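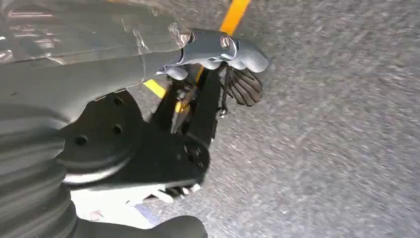 Figure 6. Arm with protective film fitted, hand end, over floor marking.

6. Film caught at the wrist: stopping, clearing and restarting

6.1 Scope

This section covers the fault in which the transparent film on the outer arm casing moves towards the hand and gathers at the wrist joint. It applies to all Lotudov arms running with film and a grey finger hand. It does not apply to arms fitted with the sewn cover, which has its own clamp ring.

The film keeps dust and coolant mist off the casing. It is held by tape only. Tape that has been lifted and pressed down again does not hold, and the film will creep a little with each wrist turn. If the bunched edge reaches the gap between the arm and the hand, it can be drawn in. The controller reads the added drag as a joint load and stops the arm with fault 25.

Fault 25 can also be caused by a bent strut or a payload above the set limit. Check the film first.

6.2 Signs of the fault

The arm may show one or more of the following before it stops:

- Folds in the film that are closer together near the hand than further up the arm.
- A bunched edge that hides the joint line when viewed from the side.
- A light scraping or crackling noise during wrist rotation.
- Wrist load reading higher than the value written on the set-up sheet.
- Fingers closing late at the end of a long reach.

Loose folds on the flat of the casing are normal. A fold that crosses the joint line is a fault, even if the arm is still running.

6.3 Before you start

CAUTION: The wrist may spring back when trapped film is released. Keep fingers out of the joint gap until the drive is off and the brake is set.

CAUTION: Do not use the release button on the teach pendant to free the wrist. The button lets go of all joints below the elbow and the arm will drop.

You will need:

- Blunt plastic spatula (supplied)
- Round-ended scissors
- Low-tack tape, 25 mm wide
- New film sleeve
- Dry lint-free cloth
- Lock and tag

6.4 Making the arm safe

1. Press the stop button on the pendant. Do not clear the fault yet.

2. Check that no one is inside the yellow floor marking, then turn the mode key to HAND and remove it.

3. Turn off the drive supply at the cabinet. Fit the lock and tag.

4. Wait 3 minutes for the drive to discharge.

5. Place the support stand under the lower arm. The stand must not press on the corrugated sleeve. If the arm has stopped in a position where the stand cannot reach, call the site engineer.

6. Push sideways on the casing with an open hand. There should be no movement. If the arm moves, the brake has not set. Step back outside the line and go to Section 9.

6.5 Removing the film

1. Cut the film lengthways, starting at the end furthest from the hand. Stop one hand's width short of the joint.

2. Peel back the tape. Pull slowly and keep the tape flat to the casing, or it will leave glue behind.

3. Lift the bunched edge with the spatula and ease it out in the direction it went in. Do not pull across the joint.

4. If the film tears, find the torn piece before going on. Lay all pieces on a flat surface and fit the edges together. A missing piece must be treated as still inside the joint.

5. Wipe the casing and the joint line with the dry cloth. Do not use solvent on the grey plastic parts of the hand.

6. Look at the bracket and strut for scrape marks or bending. Check that all fasteners are tight.

NOTE: The round cap on the back of the hand does not need to be removed for this job. Turning it breaks the seal, and the hand must then be returned to the workshop.

6.6 Fitting new film

1. Slide the new sleeve on from the hand end with the fingers closed.

2. Set the front edge 25 mm behind the joint line. Fold the spare film back under itself, away from the hand.

3. Tape the front edge all the way round, overlapping the ends. Tape the rear edge in the same way.

4. Leave a small amount of slack between the two bands. Film pulled tight will split when the arm warms up.

5. Remove the stand, the lock and the tag. Restore the drive supply.

6. From outside the yellow line, turn the wrist through its full range in HAND mode at the lowest speed. Repeat 3 times and watch the front edge. If it moves at all, stop and tape it again.

7. Clear fault 25 and return the key to AUTO.

6.7 If the fault comes back

If fault 25 returns with the film clear of the joint, do not keep resetting it. The controller allows 3 resets and then locks. Make a note of the wrist load, the arm position and the cycle count, and pass them to the site engineer.

Replace the film every 3000 cycles, or sooner if the tape has lifted.

6.8 Related incident

Site: Jerville, cell 3
Reported by: Begoña Cordero
Checked by: Eusebio Rivas
Date: 9/18/21

The arm stopped with fault 25 during a reach across the floor marking. The operator cleared the fault twice from the pendant without looking at the wrist. On the third start the film was drawn further in and tore. A strip was later found wound around the wrist shaft. The hand was removed and the seal replaced. No one was hurt.

The front edge had been taped level with the joint line, as shown in the earlier issue of this manual. The 25 mm gap in 6.6 was added as a result. Copies of the earlier issue must be withdrawn.

Changes to this section: Iker Aranda, Lotudov service documents.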